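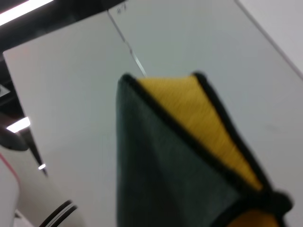 ESTVILLE, February – Finier has added a two-sided cleaning cloth to its household range. The cloth is dark green on one face and yellow on the other, with a black bound edge, and folds flat for a drawer or a glove box.

It comes from the Tovstead workshop, where 117 homes tried it on windows, counters and car interiors before the final size was set. Finier says it can be machine washed at 60 degrees 200 times. Fabric softener should not be used.

The cloth is sold singly or in pairs at Oláh hardware stores and from the Finier warehouse counter in Estville. A gray version will follow.

Shares: 1,103 | Comments: 0

© Finier | Press contact | Back to top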